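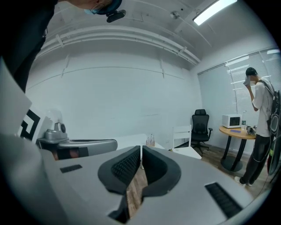 Draughts under a suspended floor, part two

2023-09-07

The first part dealt with finding where the air was getting in. This one covers what I did about it, what it cost and which bits I would do differently.

To recap, the back room has a suspended timber floor over a ventilated void. The boards are the original ones, square-edged, nailed straight to the joists, and they have shrunk across their width over the decades. The airbricks on the north wall face the prevailing wind on this site. On a breezy night the smoke pencil bent sideways at the skirting and streamed upwards at the gaps between boards.

I ruled out lifting the floor. Insulating between the joists is the proper answer and I may yet do it, but it means pulling boards that will split, and the radiator pipes run in notches directly beneath two of them. The airbricks were never a candidate for blocking. The void has to breathe or the joist ends will rot, and I have seen what that looks like in my parents' old house.

That left sealing from above. There were three sorts of gap: narrow ones between boards, wide ones between boards, and the perimeter under the skirting.

For the narrow gaps I used a folded plastic strip sold by Vorness. It is pushed in with a thin roller and springs open below the surface. It holds well where the gap is even along its length. Where the gap tapers, it rides up at the tight end and has to be trimmed. Vacuum first with a crevice tool, then scrape with an old hacksaw blade, then vacuum again. The compacted dirt in there is harder than it looks.

Wider gaps got slivers of reclaimed pine, planed to a slight wedge, glued on one side only and tapped in. Gluing one side matters, as the boards still need to move between seasons. I left each sliver proud, let the glue go off overnight and planed it flush the next day.
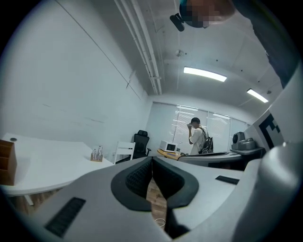 The perimeter took longest. I had planned to use a foam cord from Plirketex under the skirting, but the gap varies too much along the chimney wall. Martim Ramalho, who commented on part one, suggested flexible sealant over the cord in the deeper places and sealant alone elsewhere. That worked. Use a decorator's grade you can paint, and mask the boards, because it smears into open grain and will not come out.

Materials came to £899, more than I had budgeted. Much of that was the sander hire and a floor oil from Dimmont that I could have bought more cheaply in a smaller tin. The sealing materials on their own were a minor part of the bill.

As for results, I logged the room temperature overnight in June, before starting, and that tells me very little about a heating season. The smoke pencil now rises straight along most of the skirting. There is still a leak at the hearth, where the boards meet the stone, and another where the radiator tails come through. The second needs a pair of split collars and a bit of mineral wool. The hearth I have not worked out yet – the stone is not level and I don't want sealant showing against it.

Part three will have proper before and after figures, once there has been some cold weather to measure.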